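Gisuvico word list, README

This is a list of old words for household storage, collected in Trarkthorpe by Oskari Pitkänen and Lenni Rautiainen. It has 54 entries. We started it because the printed dictionaries give only the modern words.

Files
words.txt: one entry on each line, fields separated by a tab
sources.txt: who told us the word, by initials only

Fields
word, meaning, place heard, note

Known problems
The spelling is not the same everywhere. Oskari wrote long vowels double and Lenni did not. In two entries the meaning is uncertain, they have a question mark in the note field. Words heard only from the Turunen family are marked T.

Please send corrections before you make your own copy. Last changed Tue 17 February.
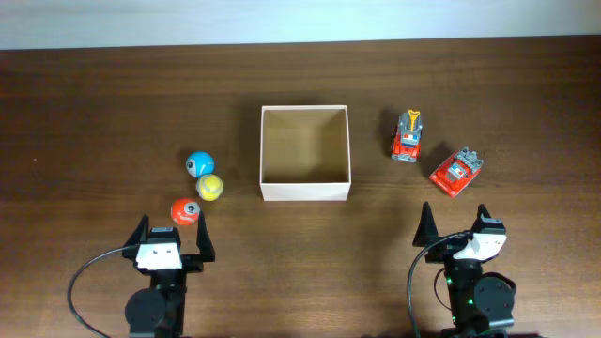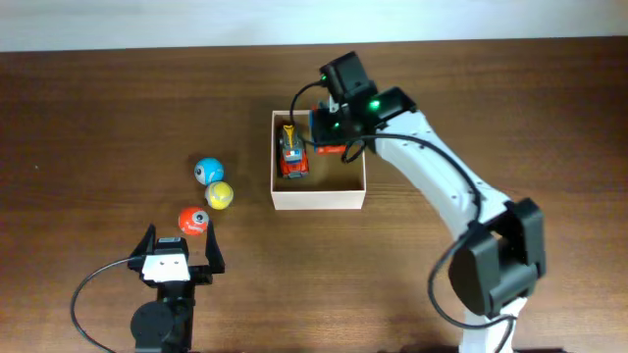
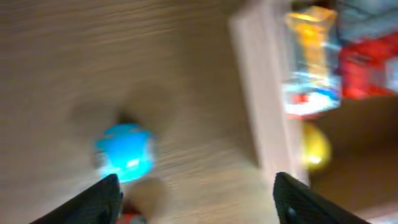 Wooden tabletop in all three pictures; the open white box of the first is empty.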